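Doler Household Handling Project
Progress report to the Nadis program office
May 24, 2024
Prepared by Stela Toma

Work in this period covered the shelf-restocking and tidying tasks. The laundry task is on hold until the new wrist cable from Prolach is delivered.

The simulator now runs the full pick sequence from the wrist view alone. We ran 1,567 simulated picks in May, of which 159 failed. Most failures fall in the last stage of approach, when the object fills the view and the controller has little background left to judge distance by. Upright objects with plain sides are the hardest group - a single stripe or seam may be the only feature available for alignment.

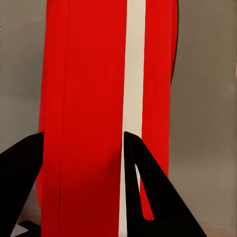
Filipa Lobo has rewritten the approach controller so that it holds its last good distance estimate when the view becomes too close to use. The change has been tested on a small set and will go into the main build after review. Grip force is still fixed. A variable setting is needed before we attempt soft packaging.

On the larger question in the grant, our position has not changed. A machine can restock a tidy shelf of rigid items at a slow pace with a person nearby. It cannot yet clear a kitchen counter, where items overlap and few of them are known in advance.

Hardware trials at the Ağca site are planned as 400 picks across nine object types. Two items need a decision from the program office: access to the site outside store hours, and approval to move the unspent travel budget to spare finger pads.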